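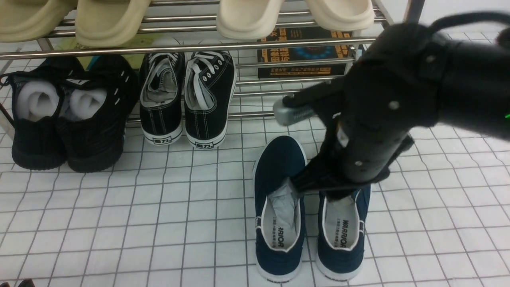 The slipper trade in Merndale began with one shed and 50 workers. By its best year the Kestlow plant employed 600 people and ran until ten at night. 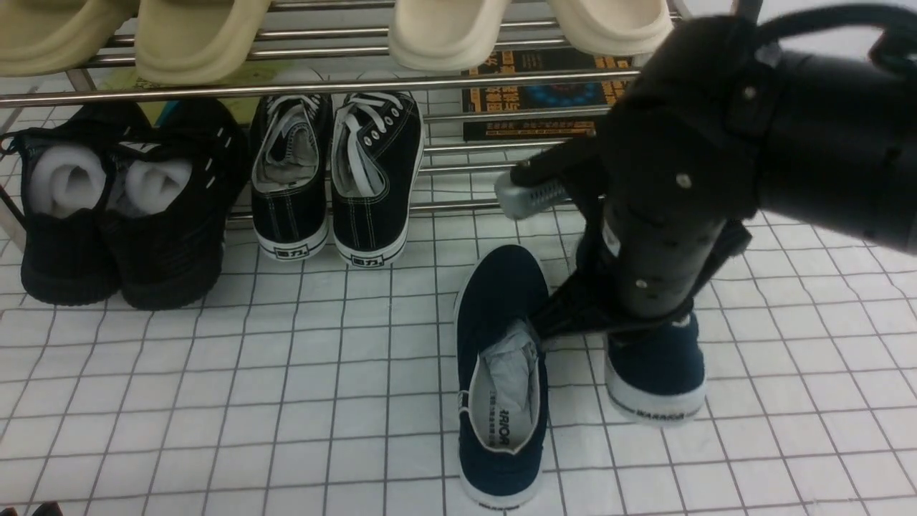 Felt came first, then rubber, then molded foam — light, cheap and easy to rinse. Older buyers complained that foam made their feet sweat, and Kestlow kept a felt line going for them until the cutting press wore out.

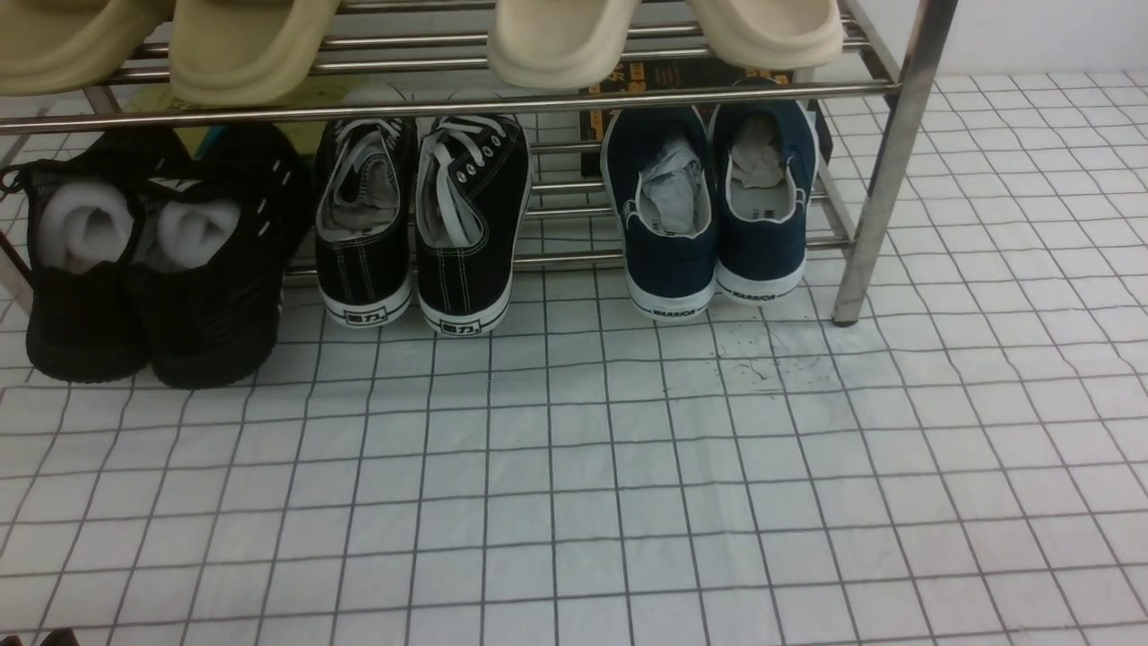

Illés, a smaller firm across the river, still makes felt pairs by hand. It sold 506 of them last winter, mostly by mail.
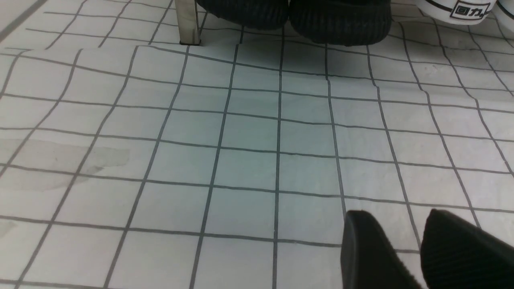 After the Plant

Kestlow closed in May. Voltberg bought the building and stores cable there. The town has 2,000 residents now, and the outlet shop on Mill Street is open until the last boxes are sold.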